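Packing room staff at Gastedbridge move to new duties as robot arms are introduced
July
By the Irno newsroom
Search this site Enter keyword Go

Irno has confirmed that two robot arms will be used in the packing room at its Gastedbridge site, following a period of preparation shared with staff from the company's Killwood branch. The arms will place single items into open boxes, a task which has until now been carried out by hand on every shift.

The company employs 106 people at Gastedbridge. It has stated that no posts will be lost as a result of the change and that all present hours and rates of pay will be kept. Staff who have worked at the packing tables will be offered training in setting up the arms, checking finished boxes and dealing with stoppages. Training will take place in paid time.

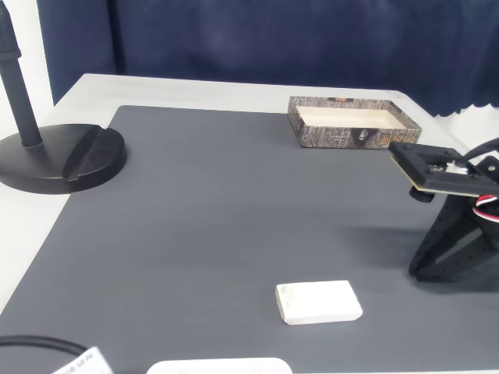
The work given to the arms has been kept narrow. Each is expected to pick up one item at a time and put it into a box, while closing, labelling and stacking will remain with staff. The target for the first stage is 475 boxes a day, and the company has said that this figure will not be used to judge the performance of individual employees.

Staff representatives have welcomed the promise on jobs but have asked for further detail on breaks. Under the present arrangement, packers change places every two hours in order to rest their hands and wrists. Representatives wish to see the same pattern kept for those who will watch over the arms, noting that long periods of standing and looking can also be tiring.

The arms will be run with a control program known as Mao, which allows an employee to pause the work at any time. Written instructions are being prepared, and copies will be placed in the staff room. Employees on the Saturday shift who are unable to attend the weekday training may ask their supervisor for a separate session.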